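helar-partidas

Registro de partidas de Flemness (jogo base + expansão Grudach), em CSV. Um arquivo por temporada, mais um arquivo de cartas. Sem código de análise, só os dados e um script de validação.

Estado: usável. A temporada antiga ainda tem buracos, ver Problemas conhecidos.

O que tem aqui

partidas.csv – uma linha por partida
jogadores.csv – uma linha por jogador por partida
cartas.csv – lista de cartas, texto resumido, custo, facção
mesas.csv – quem registrou e com que edição do manual
valida.py – confere chaves e totais, não corrige nada
notas/ – rascunhos de regra da casa, leitura opcional

De onde vem

Partidas presenciais do grupo Helar, anotadas na folha de pontuação e depois passadas pra planilha. Nada de partida online. A gente tentou juntar as do servidor e desistiu, lá o desempate é automático e segue a regra velha, misturar estragava tudo.

A folha foi desenhada pela Samira Karaki, que também definiu os nomes das colunas. Se algum nome parecer esquisito é herança da folha em papel, onde o espaço era curto. "pt_rt" é pontos de rota. "pt_ob" é objetivo. "dsc" é descarte forçado, não desconto (já confundiram).

Colunas de partidas.csv

id_partida – texto, único
temporada – inteiro
expansao – 0 ou 1, se usou Grudach
n_jog – número de jogadores
rodadas – rodadas jogadas até o fim, incluindo a incompleta
duracao_min – minutos, sem contar a montagem
mapa – A, B ou C
fim – como terminou: "rota", "baralho", "acordo"
obs – texto livre, vem com vírgula dentro, cuidado com o parser

Colunas de jogadores.csv

id_partida – liga com partidas.csv
assento – ordem na primeira rodada, começa em 1
faccao – nome em minúscula, sem acento
pt_rt, pt_ob, pt_carta – pontos por categoria
dsc – quantas vezes descartou por limite de mão
total – soma menos penalidades, confere com valida.py
apelido – trocado por código, ver Privacidade

Regras usadas

Manual da segunda impressão. Limite de mão: 9 cartas no jogo base, 10 com Grudach. Partida vai até alguém fechar 3 rotas ou o baralho acabar. Quando o baralho acaba no meio da rodada, termina a rodada – isso o manual não deixa claro, e teve mesa que parou na hora. Essas estão marcadas com "corte" no campo obs.

Penalidade por rota aberta é de 2 pontos. Na primeira impressão era diferente, por isso temporada 1 não dá pra comparar direto com as outras.

Desempate: mais objetivos, depois menos cartas na mão. Se continuar empatado fica empatado, e as duas linhas levam posição igual.

O módulo Gökçe (as cartas de clima, vendidas à parte) NÃO entra. Partida com Gökçe foi retirada do conjunto. Se aparecer alguma carta de clima em cartas.csv é erro, favor avisar.

Como usar

Baixar, rodar python valida.py na raiz, ver se sai "ok". Não tem dependência além da biblioteca padrão. Separador é ponto e vírgula, codificação UTF-8 sem BOM. Quem abrir em planilha: importar como texto, senão ela transforma os ids em data. Já perdi uma tarde com isso.

Pra juntar as tabelas usar id_partida e nada mais. Não juntar por mapa + temporada, vai duplicar.

Serve pra quê

Comparar facções, ver peso do assento inicial, estimar duração por número de jogadores. Também serve de exercício de limpeza de dados, tem sujeira suficiente.

Não serve pra ranking de pessoas. Os códigos mudam a cada temporada de propósito. Também não serve pra dizer que a facção X está "quebrada" em geral, é um grupo só, com vícios próprios. O pessoal daqui joga muito fechado no mapa B e isso puxa a pontuação de rota pra baixo.

Privacidade

Apelidos viraram códigos aleatórios. Quem pediu pra sair teve a partida inteira removida, não só a linha. O campo obs foi relido a mão pra tirar nome, mas se escapou algum abre um chamado que eu tiro.

Problemas conhecidos

– temporada 1 sem duracao_min em boa parte das linhas
– assento trocado em partidas registradas de memória, marcadas com "mem"
– "acordo" às vezes quer dizer que fechou o lugar e todo mundo foi embora, não que houve acordo mesmo
– cartas.csv tem duas grafias pra mesma carta de ponte, falta unificar
– mapa C sub-representado, quase ninguem gosta
– total negativo existe e está certo, não é bug

Mudanças

Em abril: entrou a coluna expansao, antes isso ficava dentro de obs. Script de validação agora reclama de total errado em vez de passar reto. Tirei a coluna vencedor, dá pra calcular e vivia desatualizada.

Próximo: unificar grafias, separar tempo de montagem, talvez incluir as jogadas de abertura. Depende de alguém topar anotar durante a partida, e com quatro na mesa ninguém quer.

Como contribuir

Mandar a folha preenchida, foto legível ou digitada. Uma partida por envio. Dizer a impressão do manual e se usou regra da casa. Partida incompleta só se tiver motivo no obs. Não editar partidas.csv na mão, eu gero de novo a cada inclusão e a edição some.

Licença

Dados livres pra uso não comercial, com crédito ao grupo Helar. O texto das cartas é resumo nosso, a arte e o manual continuam de quem publicou e não estão no repositório.

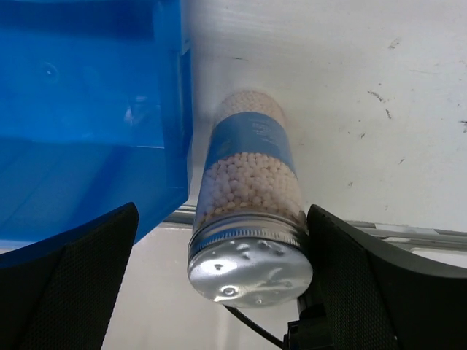 Folha em branco pra imprimir está em notas/folha.pdf, versão de uma página. A de frente e verso ficou desatualizada, não usar.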